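Teltance's "self-recovering" gripper software and the afternoon it didn't recover. A thread, because I've been asked three times now and I'm sick of typing it out.
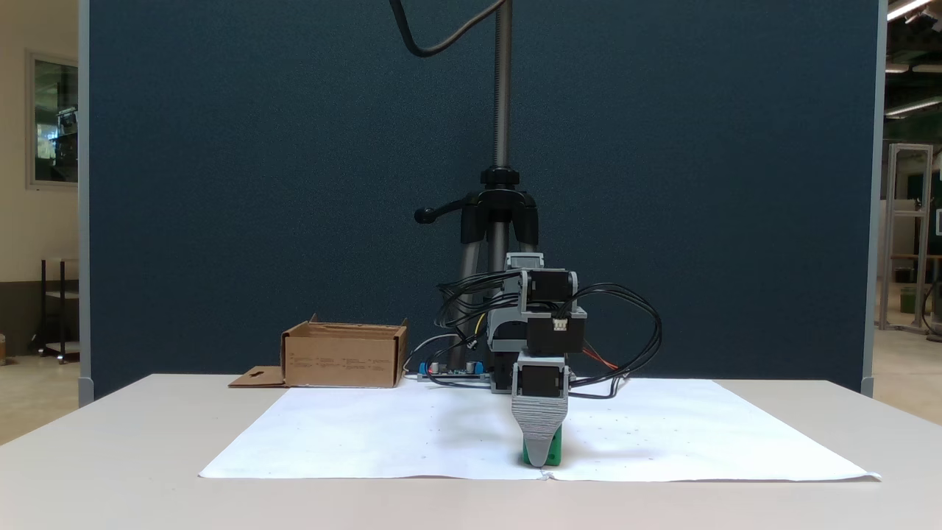
1/ Background. Teltance sells a control package for small servo arms. The pitch is that if a joint stalls, the arm notices, eases off and tries again with no one touching it. Lovely brochure. Very calm colours.

2/ We ran it on a little desktop arm doing block picks. Grab block, lift, move, put down, repeat. If a recovery feature can't cope with that, I don't want it near anything heavier.

3/ The target was 1,000 cycles unattended. We got 79.

4/ On cycle 80 the gripper closed and the log said "grip confirmed". Then it said "grip confirmed" again. Then 16 more times. The arm hadn't lifted a thing. The software was congratulating itself while a stalled servo kept pushing.

5/ I only caught it by smell. If you've cooked a hobby servo you know the one. Hot plastic with a bit of burnt toaster. I pulled the plug at the wall and the case was too hot to keep a finger on.

6/ For the record, the software stop did nothing for 19 seconds. I have the log. The stop command was sitting in the queue behind all those retries. A stop that waits its turn is not a stop, mate.

7/ Support's first answer was that our supply must be sagging. Fair question, so we put a meter on it and ran the lot again. Supply was fine. Second answer was that we'd used "non-recommended" servos. The recommended list is a page that says "coming soon".

8/ Third answer, and this one I'll give them credit for, came from someone who'd read the log. Grip confirmation looks at commanded position and never checks the measured one. Tell the fingers to close and the software assumes they did. So a jam and a good grip look the same to it.

9/ They reckon it'll be patched in August. They didn't say which August.

10/ What we've done in the meantime: a fuse on the servo rail, a proper mushroom button that cuts motor power and talks to no software at all, and a current limit set well below what the datasheet says you can get away with. Total cost less than lunch for the crew.

11/ Someone from Hellodell replied saying their controller "doesn't have this class of problem". Could be. Send me the stall test and I'll read it. A video of an arm waving doesn't count.

12/ And to whoever asked if small arms are safe because they're small: it won't break your wrist, sure. It can still start a fire on a bench after everyone's gone home. Unattended was the whole selling point.

13/ Wiring sketch for the cutoff is on the Plollton forum, in the servo power section. If you spot a mistake in it, please tell me before you build one.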